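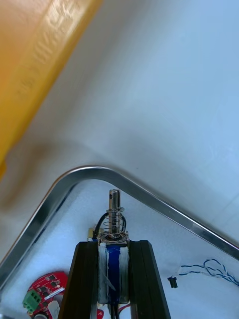

4.2 Use of molded markings in the home

The first part of the survey dealt with printed labels, which most people said they read at least once, usually when the item was new. This section turns to markings that are part of the item itself: letters, symbols, and patterns raised from or pressed into plastic when it is formed. Markings of this kind do not peel or wash off, and manufacturers tend to treat them as permanent. Whether people use them is a separate matter, and earlier work says little about it.

We received 1,226 usable questionnaires from the two towns, Clarkent and Cadus. Respondents were asked to name an item at home with a molded marking, to say what the marking was for, and to say when they had last looked at it. They were free to go and find the item before answering. Many did, and a number wrote in the margin that they had not noticed the marking before. We kept these answers but coded them separately, as the question itself had clearly prompted the discovery.

Kitchen items and storage containers were named most often. Garden items came next, mainly in Cadus, where more homes have yards. Toys were named less than we expected given the share of households with children. Parents who did name a toy usually gave the brand and left the purpose of the marking blank.

Contrast was the complaint raised most often in the written comments. A printed label can use a second color, but a molded marking is normally the same color as the plastic around it and depends on shadow to be seen. Raised ridges on glossy yellow plastic, as in Figure 2, stand out only as paler lines in the same color. Respondents over sixty described tilting an item toward a window or running a thumb over the letters. One woman in Clarkent rubbed pencil lead across the bottom of her food containers so that she could tell which lids matched. Similar methods are reported by Ní Bhriain in her study of kitchen storage, although her sample was limited to renters.

A second complaint was about meaning. People could often make out a symbol without knowing what it asked of them. The recycling triangle was widely recognized, but the number inside it was not, and several respondents took it for a quality grade. Size and volume marks were better understood. Measuring lines on the inside of a jug or tub were the one type of molded marking that people reported using every week.

Follow-up interviews were carried out by Ilango Chowdary and Gülizar Yurt in December, after the questionnaires had been coded. They visited six households and asked each to talk through the items in one cupboard. The interviews broadly matched the written answers on contrast. They differed on frequency of use: people who had written that they checked markings "often" could seldom point to a recent occasion. We therefore treat the self-reported frequencies in this section as upper limits.

Two points should be kept in mind when reading these results. The questionnaire was sent by mail and in English only, so homes where another language is spoken are likely to be underrepresented. It also asked for a single item, and the choice of that item may reflect what was close at hand when the form was filled in. The Jamier inventory method, in which every item in a room is listed, would avoid the second problem but takes much longer to complete. Section 4.3 compares the answers by age group and by type of housing.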